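Dratow two-arm bench kit — gallery

Updated 21st March

Quick gallery this time, full write-up still sitting in drafts. The Dratow is a two-arm bench kit, sold as a package: arms, grippers, mounting plates, rails, controller, cables. We've had ours since January. Most of what we run on it is cable and plug work, becuase that's what people keep writing in about. Chargers, power strips, cords that won't stay put. The stuff demo videos skip.

Few notes before the pictures. Kit came in 3 boxes. Assembly is an afternoon if you've bolted extrusion together before, a full day if you haven't. Manual is fine up to the calibration chapter, then it gets thin. Keep the Viltau forum thread open in another tab, somebody there has rewritten the whole section in plain words and it's better than the one in the box.

Wrist view first. White bar between the gripper pads, blue and salmon-pink pieces stacked up close behind it, cables down the right side. Plenty of scratches on that black finger.
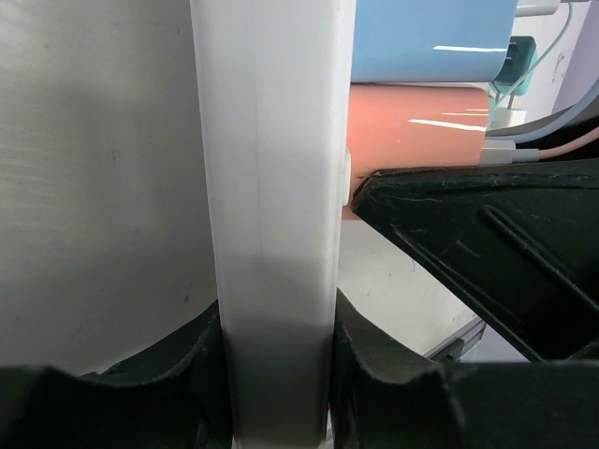 Can you swap the finger pads yourself?

Two screws per pad and a hex key, five minutes once you've done it before. Dratow sells spares in pairs, and the Stöckli soft pads fit the same holes. Re-run the grip zero afterward or it'll squeeze too hard on the first pick.

More on pads while we're here. Stock ones are grippy enough for smooth plastic, less so for anything thin. Dratow says to inspect them every 1,000 grips. We look at 900 and write it on the log sheet, easier to remember for some reason. The Stöckli pads hold cable much better, but they pick up dust like crazy and need a wipe every morning. Wouldn't use them for plugs. Too squishy, the plug tips when you push.

Software. Comes with the Omatstead license, one year, two seats. Does the job. The wrist view is the window we keep biggest on the monitor — the side view is nice for seeing where the arms are but you can't judge a grip from it. Wish the two could be docked next to each other. They can't, you drag them around every single time you restart. Recording is one click. Playback is one click and then a wait.

What we like: the arms are stiff, the joints are quiet, and support answers email. What we don't: the cable routing along the arms. You get clips but no diagram, and the loops end up wherever you happen to leave them. Leave more slack than you think at the wrist. Also the controller board sits out in the open, and a cover is sold seperately. Should be in the box at this price.

Next one is the full bench. Both arms, right gripper pressing down on the power strip, left one open with nothing in it. Strip has the light blue, salmon-pink and teal plugs on it, thin cables all over the middle of the table. Purple cables on the arms are the ones I was grumbling about.

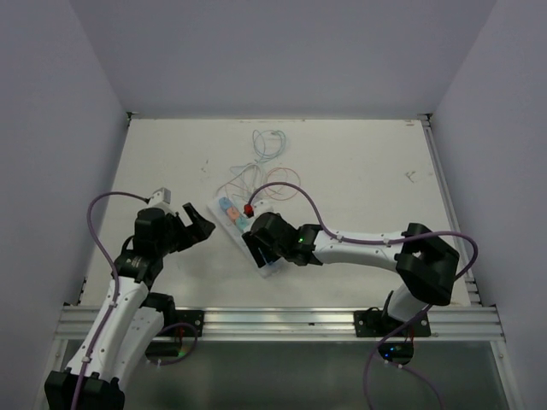

Anyway, routing aside, the two-arm setup is the reason to buy this over the single. One arm holds, the other works. With a single arm you end up clamping everything down, and then you're building a new clamp for each job. Tried it that way on the older Dratow single and spent more time on clamps than on anything else. If all you do is pick and drop, save the money and get the single.

Lighting matters more than the manual lets on. Glossy plastic throws streaks into the wrist view and the Omatstead tracking gets confused. Pale walls on the sides helped us a lot, so did turning off the desk lamp. Matte parts, no trouble at all.

Price and shipping: check with Dratow directly, the numbers on the reseller pages are old. Ask for the long wrist cables when you order, same price and you'll want them. Ours took 3 weeks to arrive.

Still on the list to try: the foot pedal, the Stöckli narrow fingers, and the new Omatstead build if it ever comes out of beta. Will add pictures to this page as they get done. Questions go in the comments, I check them most evenings.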